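Kitchen Drawer Tips I Took Home from the Kirex Open Day

I went to the open day with my neighbor Jinfeng Dai, and we stayed at the table where chopsticks and cutlery are sorted with hand-held grippers. 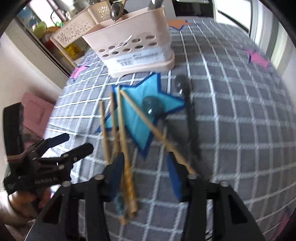
The demonstration was led by Shiyu Yan. She told us that the robots learn from such handling, and that thin things are more difficult than heavy ones. I asked many questions and wrote down what is useful for a normal kitchen.

Separate chopsticks before you put them away. When they lie crossed, you pull one and three others come too.

Take a chopstick near the middle. At the tip it turns in the fingers, and the gripper has the same problem.

Use a patterned cloth only for eating. For sorting I now put a plain towel - small things are easier to find on it.

Stand spoons with the head up, but knives with the blade down.

A holder with holes dries faster. I leave mine by the window for 30 minutes after washing.

Check wooden chopsticks every December and throw away the rough ones. I had about 70 in my drawer, and 10 were still good.

The next open day is in Prornwood. Entrance is free, but please register before, the room is small.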